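Products > Control Software > Hadine Grasp Planner

Hadine Grasp Planner
Grasp and reach planning for soft and irregular items

Hadine is a planning module for legged and fixed-base manipulators that handle cloth, bags and other items with no stable shape. It takes depth and color input from the head camera, proposes grasp candidates, checks each one against the arm's reach and the robot's balance limits, and passes the selected path to the controller. It runs on the robot's own computer or on a workstation over a wired link.

Candidate generation

Most grasp planners fit a box or a cylinder to the target. Cloth gives a poor fit, and the fit changes as soon as a finger touches it. Hadine searches for narrow features instead: straps, hems, handles and raised folds. Each feature gets a score for finger clearance, approach angle and distance from container walls. The default limit is 46 candidates per view, set in planner.yaml under max_candidates. Raising it improves coverage in cluttered bins and lengthens the planning cycle. 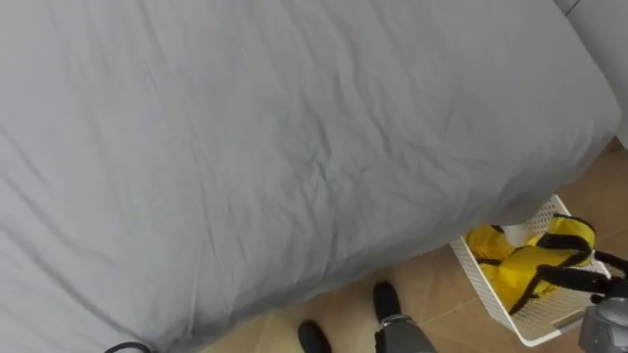

Strap approach at the basket rim, head camera view.

Container walls are modeled separately from contents. Perforated walls return patchy depth, and the mesh_fill option closes the gaps before the collision check. Leave it off for wire racks with openings wider than the fingers.

Mixed end effectors

Each arm loads its own hand profile, so the two sides need not match. A profile holds finger geometry, closing force, wrist limits and the list of grasp types the hand may attempt. On a robot set up with a yellow gripper on one arm and a black five-fingered hand on the other, as in the bedside setup shown, the planner scores every candidate for both and reports the better side. With one arm extended over the bed and the other low at the side, the balance check uses the full posture, including the bend in the legs. Profiles can be swapped without restarting the planner.

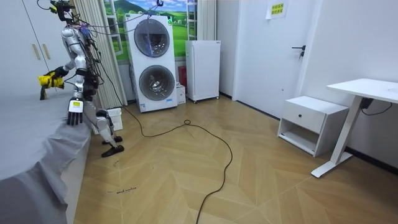
Tether handling is configured in the workspace file. The operator marks the cable anchor and the free length, and Hadine rejects foot placements that cross the marked zone. The zone should cover all slack on the floor, including coils such as the one in the black cable on the parquet here. Slack is not tracked by the camera, so the zone must be redrawn when the cable is moved.

Specifications

Order code: 2668
Arms supported: 2
Stored hand profiles: 5
Planning cycle, default settings: 105 ms
Interfaces: C++, Python
Integration contact: Kristóf Simon

Related items
Cenetti Calibration Tool
Tang Motion Logger
Skerkby Workspace Editor

5 comments | 46 shares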